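Dirty lists, and the four fields I ended up caring about

Quick one tonight because I have to be up at 5. Been meaning to write up the customer list thing since April and if I don't do it now it won't happen.

Background for anyone new. I do the bookings and records side for Osteo, the small back-and-joints clinic, and a bit of the same for Flosonley, which sells and repairs walking aids out of the same building. Two businesses, two lists of people, a lot of overlap. Both lists were in spreadsheets until last year. Then we moved to Camora, which is a perfectly OK system, and we moved everything across in one go over a long evening with takeout. Mistake. We moved the mess too.

What kind of mess. Same woman in there under her maiden name, her married name and her email address (as a name). Phone numbers with the area code, without, with a note typed after it like "call after lunch". Birthdays set to January 1 because whoever was on the desk needed to get past the screen. I did that. More than once.

None of it hurts until it does. We sent out appointment reminders and a man who had asked us to quit texting him got texted, because he'd been marked "no contact" on one record and not on the other. He was nice about it. Second time he was less nice, and fair enough.

So Etornam Amissah came in to help. She used to do this for a shipping office and she is fast and a little scary. I'd made a big plan with every field in the system on it, color coded, very proud. She asked which ones anybody had looked at in the past month. I went and checked. Four. Name, phone, date of last visit, contact preference. Everything else was either blank or junk or copied from something older.

So we cleaned four fields. Left the rest alone. I felt bad about that for maybe a day.

How we did it, roughly in order:

Exported everything and put a copy somewhere safe. Boring, do it anyway.

Sorted by phone number instead of name. People spell their names all sorts of ways and get married and so on, but the phone mostly stays put. This found most of the duplicates by itself. It also found families sharing one number, so you can't just merge on it blindly!! I merged a father and son on the first morning and had to pull them apart again out of the backup. See above re: boring.

Where two records disagreed about contact preference, we took the stricter one. Always. If either one says don't text, we don't text.

Fake birthdays got blanked. A blank is better, at least a blank looks like a blank. The front desk can ask next time they're in.

Then 25 calls a day, short ones, to the people we still couldn't sort out. I thought folks would be annoyed. Mostly they were happy to chat, which was lovely and also wrecked my schedule.

The part I keep going back and forth on is the free text notes. There's stuff in there that has no business being in there. Opinions. Somebody's divorce. I deleted what I could see was gossip and kept anything to do with care, but where's the line? One note just said "Hidayat" with no other explaination. Could be a person, could be the pharmacy a couple blocks over, could be a street. I left it. Still bugs me.

Also, who gets to see what. Flosonley staff could open clinic records this whole time, did you know that, I did not know that. Default setting when we set up the account. Switched off now. The two lists are seperate again, and if someone's a customer of both then they're on both. Slightly more typing. Fine by me.

Things I'd do different. Clean before moving, obviously. Make the phone box refuse anything with letters in it. Have one person own the list, with their name on it, so when it goes bad there's someone to go bug. That's me now apparently. No raise.

I did go looking for advice before starting and everything out there is for companies with a data team and a budget. We have a front desk and a kettle. If you're the same size as us and you've found a good way to handle the shared family phone numbers, please leave a comment, my current fix is typing "(son)" after the name and I know it's bad.

Next post will be the backups one I promised. Need to go fold things and sleep. 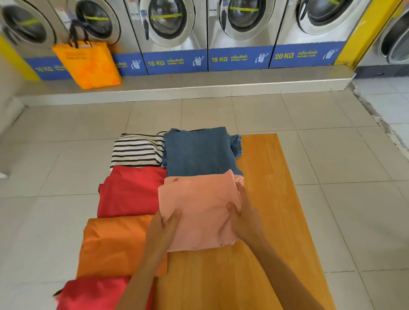
Laundry night, pink shirt's turn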